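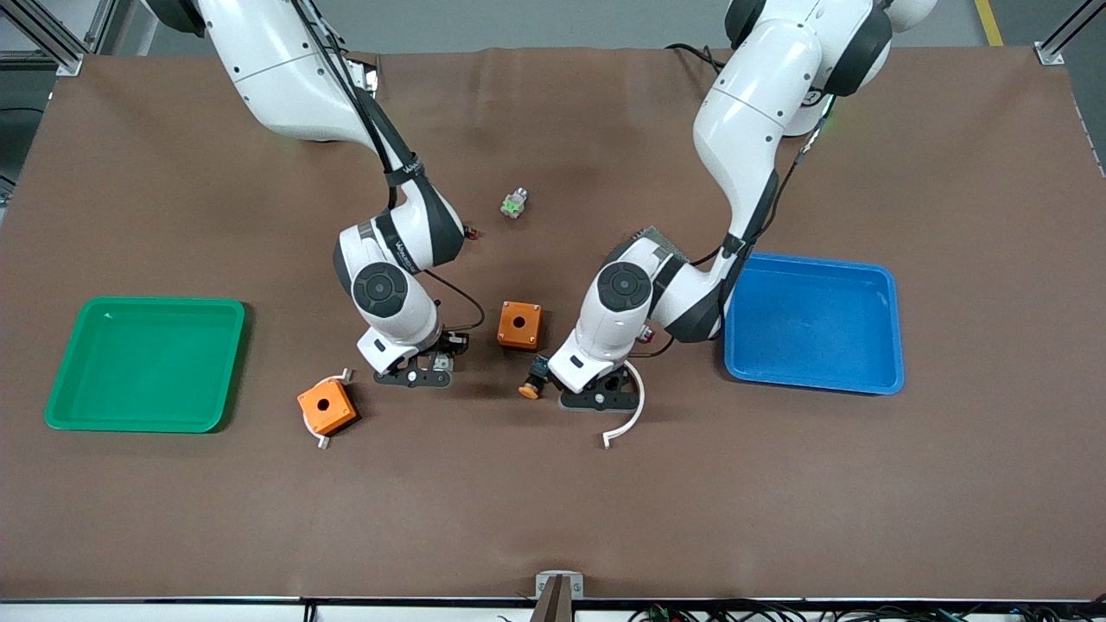

Grasero Two-Arm Bench Kit

The Grasero is a tabletop kit for people building a two-arm robot cell at home or in a shared workshop. It covers the parts that sit around the arms: the work mat, the parts trays, the cable straps and a set of practice parts. Arms, grippers and table are sold separately.

The kit was put together by Liviu Voicu and Nesrin Demirtaş after their own build at the Mandance workshop. Both arms there hang in from the back of the table, with a parts tray to either side and the push button parts laid out between them. You can use the same layout or turn the mat for arms mounted at the sides.

What's in the kit

Work mat, matte brown. Lies flat on the table without glue. Light creases from shipping do not affect use.
Parts trays, one green and one blue, rectangular with rounded corners and a raised rim.
Practice parts: square orange enclosure boxes with a round hole in the top, orange push buttons, small clips and brackets.
Cable straps, black, 100 in a bag.
Printed setup guide, 9 pages.

Setting up

Clamp the table to its frame before you hang the arms. Roll out the mat and leave it overnight. Strap the cable along the outside of each arm and leave a free loop at the wrist. Run the arm through its full range by hand, power off, and check that the loop does not pull tight or catch on the gripper.

Put the trays down last. The elbow of an arm can pass low over a tray, so set your travel height to clear the rim and run the first few moves at low speed. If your controller stores fixed pick points, mark the tray corners on the mat with tape.

Keep loose connectors and spare cable off the mat. Anything left within reach of the arms should be treated as something they will hit.

Fit and compatibility

The kit works with any pair of small arms that have two-finger grippers. The practice parts need a jaw opening wider than the enclosure box if you want to lift the box from the outside. Grippers with a smaller opening can still handle the buttons and clips.

Not included: table clamps, frame posts, power supply, emergency stop. Fit an emergency stop before running both arms together.

Spares

Trays are sold in packs of 3. Cable straps also come in bags of 200. Order through the Pacheco parts counter and give the kit name. For questions about mounting, ask for Benedito Batista.

Page updated Oct 25, 2024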